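Em defesa da superfície provisória

A Bernia abriu em outubro uma consulta interna sobre o revestimento das bancadas de trabalho. Os contributos são recebidos até ao final de dezembro. A posição aqui exposta é favorável às folhas impressas, soltas ou adesivas, em detrimento da pedra e dos compósitos propostos pela Cesberg.

O argumento económico é conhecido. Uma folha de padrão marmoreado pode ser substituída numa tarde, sem obra e sem interrupção do serviço. O orçamento da Cesberg prevê 400 euros por bancada; a alternativa apresentada pela Wikomum fica em 37. A diferença justifica, pelo menos, um período de ensaio.

Existe também uma razão de uso. As mesas de perfis de alumínio são robustas, mas as ranhuras retêm poeiras e deixam desaparecer peças pequenas. Uma cobertura contínua e clara resolve ambos os inconvenientes.

Reconhecem-se as objeções. O brilho incomoda sob iluminação direta, os cantos enrolam e o veio castanho impresso não engana quem conheça o mármore. A primeira pede uma folha mate; a segunda, uma fixação cuidada em todo o perímetro. Quanto à terceira, uma bancada de trabalho não tem obrigação de ser nobre.

Folha de padrão marmoreado sobre mesa de perfis de alumínio:

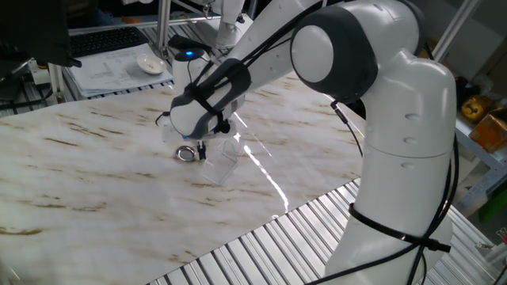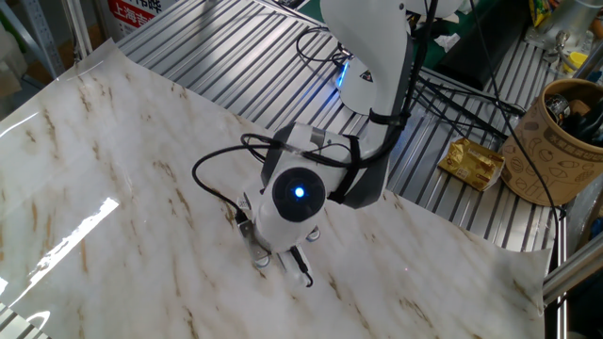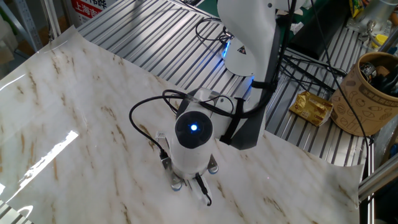 Recomendações

Propõe-se a adoção da folha em 36 bancadas, com inspeção periódica dos bordos, e a suspensão da encomenda de pedra até à apreciação dos resultados pela direção da Bernia.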